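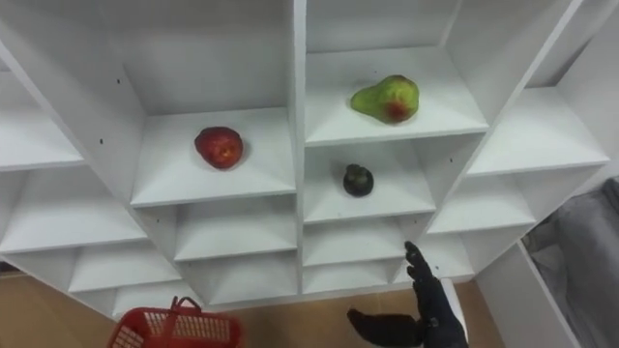

Long one today, so put the kettle on. I promised I'd do a proper catch-up on the senior students' fruit picking project once it had settled down a bit, and I think it has, so off we go.

For anyone new here, I help out with the after-school robotics program at Vilport. We have 13 students this year, which is our biggest group yet, and most of them had never written a line of code before winter. They're a lovely bunch and they eat an extraordinary amount of toast.

The project is called Coste. (Shadi Qudah named it and has never explained it, and by now I've stopped asking.) The job sounds like something you'd give a four-year-old: here are some shelves, here is a basket, please go and get the fruit. Then you try to write it all down for a robot and you discover how much your own arm has been keeping from you!

Shadi and Tae-yang Kong have the reaching side of things. Their big argument for the whole of last month was whether the thumb should be out before the hand goes into the cubby or should open once it's in there. I've heard this argument in the car park. I've heard it on the bus. I have opinions now, which I never expected to have about a thumb. 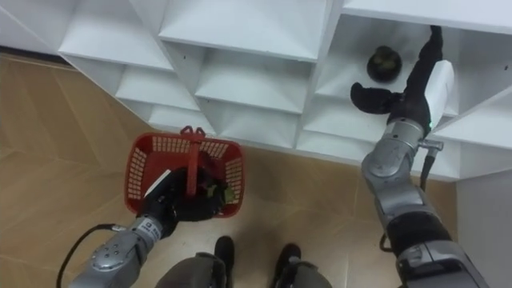 The left hand only has to hold the basket, and you'd think that would be the easy half, but Séverine Hervieu has put more hours into the left side than anyone. If the basket tips or swings while the other arm is moving, the drop point moves too, and all of Tae-yang's careful numbers go out the window. She keeps a paper notebook of every change she makes, with the old value crossed out neatly beside the new one. I keep telling the younger ones to copy that habit and they keep nodding at me.

They've logged 786 attempts so far. Every one goes in the spreadsheet, including the rotten ones, because Lorraine Sutcliffe (our mentor, and the most patient woman in the district) won't let them delete a row. She says a failed reach with a good note next to it is worth keeping, and she's quite firm about the good note part. "Didn't work" gets sent back.

The little round fruit are the favourites and also the troublemakers. An apple gives you something decent to aim at, but with the small ones being off by the width of a finger matters a great deal. Tae-yang would like to do nothing else until November. Shadi would like to do pears. I'm staying out of it.

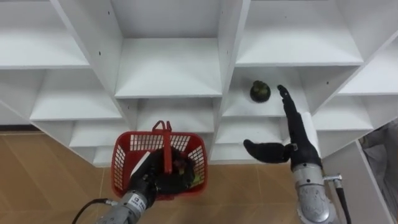 Right hand lining up on the small green one, basket in the left.

Next up is the Westetti open day, where each team gets 48 minutes including set-up and questions. The kids are practising their talk as well as the code, and I must say the talk has come a long way — the first version was Shadi reading out variable names.

If you've got a young person who might like to join in, send me a message and I'll pass it along to Lorraine. No experience needed, and they don't have to like maths, though a few of ours have gone home liking it more than they meant to. Right, I'm off to buy more bread.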